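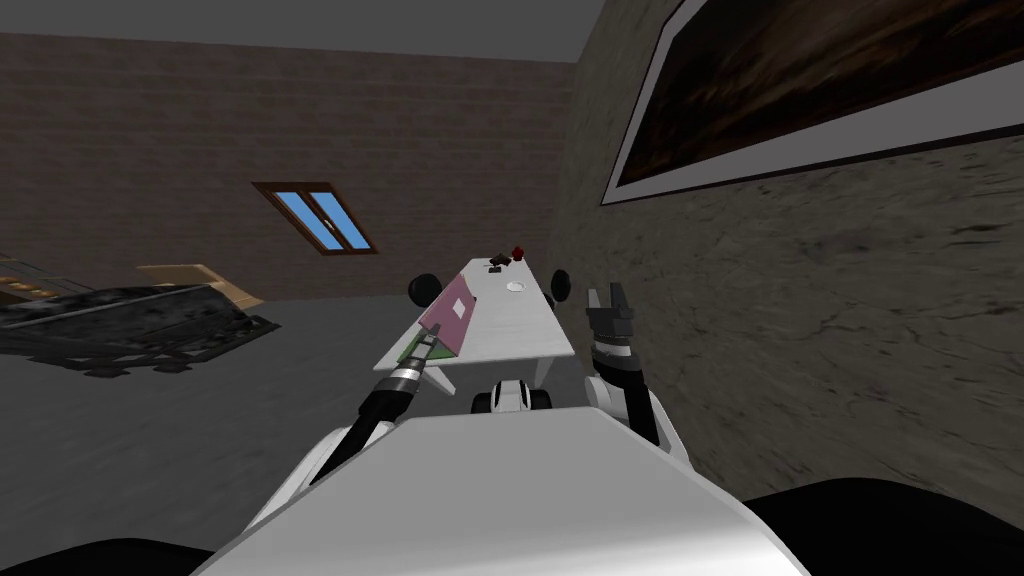
The Larico fold is a way of folding table linen which is known from the town of Skeltmont. The cloth is first folded in three along its length, then turned at both ends, so that it can stand without a ring or a pin. It is used mostly for napkins of heavy cotton.

The name comes from the Larico boarding house, where the fold was taught to the kitchen staff. The oldest written instructions are in a household book by Agnes Cowie, who worked there as head of the dining room. Her book has 144 pages and gives the fold under the title "Standing cloth, plain."

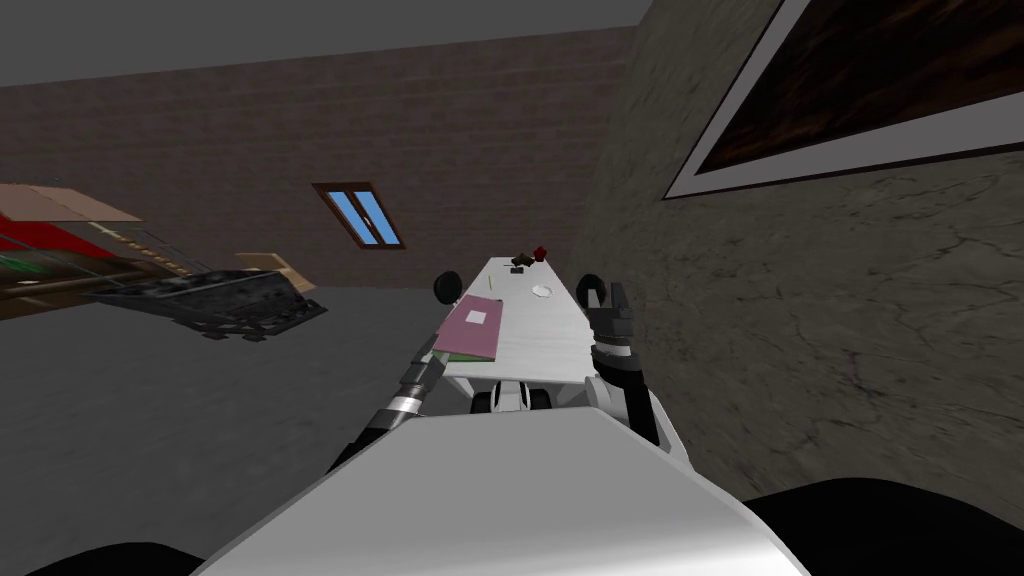
A second form, called the Khunthong, has one more turn at the base and needs a larger cloth. Some writers treat it as a separate fold, but Cowie describes the two together. Starch is optional in both forms. The linen maker Sollora printed the steps on a card, of which about 1,709 copies were given to customers.
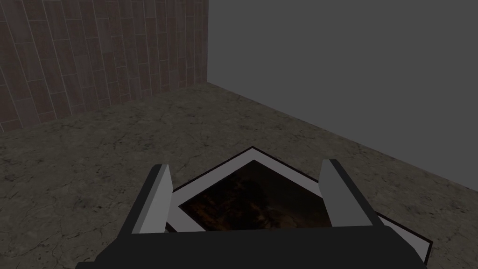
Skeltmont, 28th September

The town museum has opened its linen room again after repairs to the roof. The room holds 483 pieces, and the household book is shown there until January.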